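Practice pads: how many times do you reuse one?

threadcount_op
Posted 1 Feb 2021
Looking for opinions on suture pads. I use the Terham one and keep going until there is no clean skin left. A new one costs me 20 dollars, so I want my money's worth. My study partner says I should toss it much sooner. Pictures below.

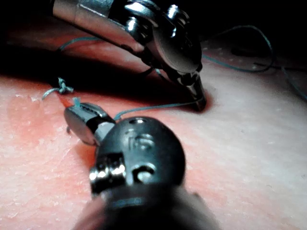
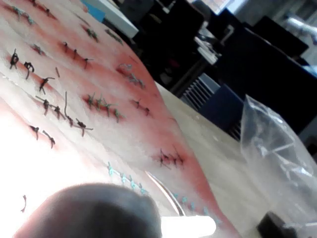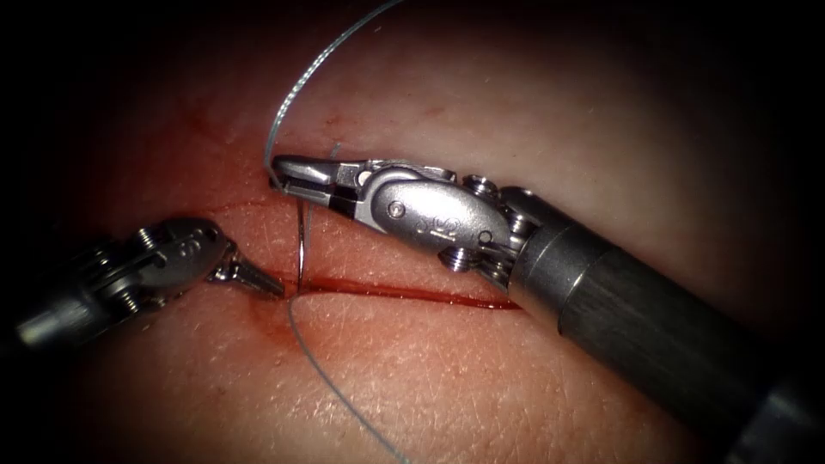

First picture: teal thread and a small tied knot at the left. Second: the pad with teal rows and dark rows. Third: a straight cut, no stitches in it that I can see.

onni_huttunen
Teal is much easier to see against pink. I would drop the dark thread for practice. On the second one the tails are long in places, mostly on the dark rows. Cut them shorter and you can judge your spacing.

morkomwood
Disagree on the thread. Dark shows up fine on that pad, and you should get used to both. Agree about the tails.

SylvieP
I get 13 rows out of a pad and then it goes in the trash. Once the cuts sit close together the top layer pulls from one into the next, and you end up learning to fight the pad – bad habit.

threadcount_op
Thirteen seems low to me. Do you take the old stitches out and go again on the same cut?

SylvieP
No. The holes tear. You can do it on the thicker Zaki pads, but not more than once.

morkomwood
I do it all the time on the cheap ones. Torn holes are good practice for placing a wider bite. Not every edge you close is going to be a neat one.

onni_huttunen
For a beginner that is too much at once. Fresh cut, even bites, same distance each side. Leave the ragged edges for later.

threadcount_op
OK, I will start a new pad for even spacing and keep the old one for knots – Sylvie, does 13 include short rows?

SylvieP
Yes, short ones count.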